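Cable loop on the bigger arm keeps tugging at the gripper

Posted by drarkell_bench in Small Cells & Benchtop Arms

We have a two-arm cell at our shop, and the big left arm has started throwing a position fault whenever it reaches down toward the middle of the table. The smaller right one is fine. I suspect the black hose that loops over the wrist, but I'd hate to start cutting ties on a hunch. Where would you look first?

Niall Moffat
Oh, I know this one well! Power down, then move the wrist by hand through its lowest reach and watch the loop. If it goes tight, free the clip nearest the wrist and feed in up to 6 inches of slack — then run 100 slow cycles before you trust it. I go over our ties every 1,000 cycles now and keep a little log by the door.

Stekach
check the base bolts too, ours was just loose

Niall Moffat
Good point, and do those before the cable. Here's our cell, both arms down over the table:

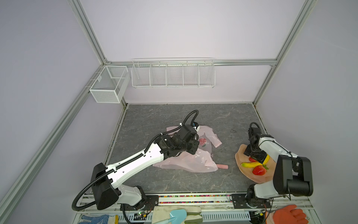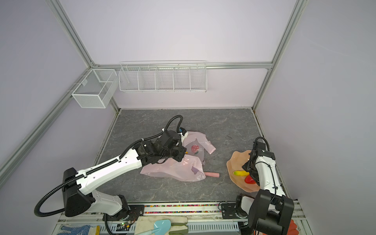

Once the slack is right, redo the zero position on that arm only and leave the other one alone. If the fault comes back in the same spot, write down the joint number and post it here, and I'll dig out my March notes for you.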